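협탁

협탁(夾卓)은 침대, 소파, 안락의자 등의 옆에 붙여 두고 조명 기구, 음료, 책, 소형 전자 기기 따위를 올려놓는 작은 탁자이다. 침대 곁에 두는 것은 침대 협탁 또는 나이트 테이블, 거실의 좌석 옆에 두는 것은 사이드 테이블이라고 부르는 경우가 많으나 두 명칭의 경계는 뚜렷하지 않다. 서랍이나 문이 달린 수납형과 상판, 다리, 에이프런만으로 이루어진 개방형으로 나뉜다.

명칭

'협(夾)'은 곁에 끼운다는 뜻으로, 가구와 벽 또는 가구와 가구 사이에 끼워 두는 탁자라는 데서 온 말로 풀이된다. 가구 업계에서는 침실용 제품을 협탁, 거실용 제품을 사이드 테이블로 표기하는 관행이 있다. 소파 양 끝에 놓는 것은 엔드 테이블이라고도 한다. 콘솔은 벽에 붙여 쓰는 폭이 좁고 긴 탁자를 가리키므로 협탁과 구분한다.

구조

개방형 목제 협탁은 일반적으로 상판, 에이프런, 다리의 세 부분으로 구성된다.

상판은 한 장의 넓은 판재를 쓰기도 하지만, 원목의 경우 좁은 판재 여러 장을 옆으로 이어 붙인 집성 방식이 흔하다. 판재를 나란히 접합하면 폭 방향의 수축과 팽창이 분산되어 휨이 줄어든다. 접합부는 맞댐, 제혀쪽매, 딴혀쪽매 등으로 처리하며, 마감 후에도 이음선이 가늘게 드러나는 일이 많다. 나뭇결의 방향은 대개 상판의 긴 변과 나란하게 잡는다. 정사각형 상판에서는 사용자가 주로 바라보는 앞 변을 기준으로 삼는다.

에이프런은 상판 아래에서 다리와 다리를 잇는 띠 모양의 판재이다. 다리의 벌어짐을 막고 상판의 처짐을 줄인다. 폭이 넓을수록 비틀림에 강하지만 그만큼 상판 아래 공간이 줄어든다. 상판이 에이프런보다 바깥으로 나온 부분을 내밀기라고 하며, 이 부분 때문에 에이프런 위쪽에는 그림자가 진다. 원목 상판을 에이프런에 고정할 때는 8자 철물이나 나무 버튼을 써서 상판이 계절에 따라 움직일 여유를 남긴다.

모서리 가공

상판 가장자리의 단면은 사용감과 외관에 큰 영향을 준다. 주요 형식은 다음과 같다.

직각형: 모서리를 가공하지 않거나 사포로 날만 죽인 것. 가공비가 낮으나 충격에 쉽게 찍힌다.
모따기형: 모서리를 비스듬히 깎은 것. 각도는 45도가 일반적이다.
반원형(불노즈): 단면 전체를 둥글게 굴린 것. 옷이나 침구가 걸리지 않고, 부딪혔을 때 충격이 덜하다. 광택 도장을 하면 둥근 면을 따라 긴 반사광이 생긴다.
오지형: 오목한 곡선과 볼록한 곡선을 이어 S자 단면을 만든 것. 고전 양식의 가구에 쓰인다.

반원형 가장자리에서는 평평한 면과 둥근 면이 만나는 경계에 가는 홈을 파거나 색이 다른 선을 넣기도 한다. 홈은 가장자리와 평행하게 돌리며, 면의 구분을 분명히 하고 가장자리 부재를 따로 붙인 제품에서는 이음매를 가리는 구실을 한다. 먼지가 끼기 쉬워 부드러운 솔로 청소해야 한다.

마감

도장에는 우레탄, 래커, 수성 바니시, 오일 등이 쓰인다. 유광 우레탄은 도막이 두껍고 물 얼룩에 강한 대신 잔흠집이 눈에 띈다. 오일 마감은 보수가 쉬우나 컵 자국이 남기 쉽다. 주황빛이나 갈색을 띠는 따뜻한 색조의 착색은 나뭇결을 살리면서 판재 사이의 색 차이를 줄이기 위한 것으로, 착색제의 농도는 시험편에서 먼저 확인한다. 샤바니 와웨루(Shabani Waweru)는 가구 마감 안내서 《드루토스뷔(Drutosby)》에서 협탁 상판의 도장을 다른 부위보다 한 차례 더 올릴 것을 권하였다.

규격

높이는 인접한 매트리스나 소파 팔걸이의 윗면과 같거나 조금 낮게 맞춘다. 가구 제조사 드레비크(Drevik)의 정사각형 협탁은 한 변이 500mm이며, 같은 회사의 소파용 긴 탁자는 길이가 1,000mm이다. 상판이 지나치게 작으면 조명 기구와 다른 물건을 함께 두기 어렵고, 지나치게 크면 침대와 벽 사이의 통로를 막는다.

배치와 사용

창가에 협탁을 둘 때는 커튼을 여닫는 폭을 고려하여 벽에서 간격을 띄운다. 커튼 자락이 상판 뒤쪽에 닿으면 가벼운 물건이 쓸려 넘어질 수 있다. 직사광선이 드는 자리에서는 물건을 오래 둔 부분만 색이 다르게 남으므로 올려 둔 물건의 위치를 이따금 바꾼다.

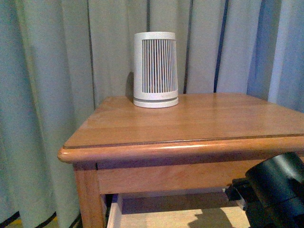
소형 기기를 올려놓는 경우에는 바닥면의 재질을 확인한다. 연질 고무나 실리콘 받침은 도막과 오래 맞닿으면 변색이나 끈적임을 일으킬 수 있으며, 래커 도장에서 특히 두드러진다. 얇은 펠트나 코르크 깔개를 끼우면 예방된다. 몸체 둘레에 통기용 살이나 구멍이 있는 기기는 커튼이나 벽에 밀착시키지 않고, 제조사가 정한 이격 거리를 따른다. 위가 넓고 아래가 좁은 기기는 무게 중심이 높을 수 있으므로 상판의 가장자리를 피해 놓는다.

전원선은 상판 뒤로 내려 다리 안쪽에 고정한다. 상판에 배선 구멍을 뚫을 때에는 판재의 이음선을 피하고, 뚫은 단면에도 도장을 하여 습기가 스며드는 것을 막는다.

관리

평소에는 마른 천으로 결을 따라 닦고, 오염이 있을 때만 물기를 꼭 짠 천을 쓴다. 알코올이나 아세톤이 든 세정제는 도막을 녹일 수 있다. 오일 마감 제품은 6개월마다 오일을 얇게 덧바르고 남은 것을 닦아 낸다. 다리가 흔들릴 때는 에이프런 안쪽의 모서리 보강재와 볼트부터 조인다.

같이 보기

콘솔
커피 테이블
엔드 테이블
집성목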